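Keeping Old Things Going - speaker notes
Kelside Library evening talk, February 22, 2025

Welcome, everybody, and thank you for coming out in this cold. Let them settle, and mention the coffee at the back.
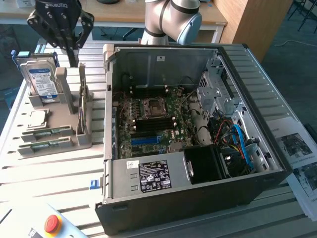
Start with my grandmother's toaster. She bought it the year she got married, and it made toast for three generations of us, always a little darker on the left. When the cord frayed she didn't go shopping, she walked it down the hill to a man with a bench and a soldering iron. I'd like us to spend the next while thinking about that walk, and why so few of us take it now.

Ask for hands: who has something at home in a drawer or closet that stopped working and that you can't quite bring yourself to throw out? (Wait. Let people laugh and look at each other.)

Tell the Sarmiento Street story. We started with one folding table and a borrowed sewing machine, and 18 people showed up on a rainy morning, mostly with lamps. By the next March we had 200 on the mailing list, and I was keeping spare zippers in my glove box.

Go slowly over the lamp part. Most of them needed a new plug or a new switch, and the owners did the work themselves with somebody sitting next to them. I still get cards from one family about theirs - it was their father's reading lamp, and it's back beside his chair.

Then the harder bit. Some things can't be saved, and it's kind to say so early. Glued cases, parts you can't buy anymore. Mention the coat I spent a whole winter on and finally cut up for patches.

If there's time, the button jar. If not, skip to questions.

Remind them the sign-up sheet is by the door, and please, please take a zipper.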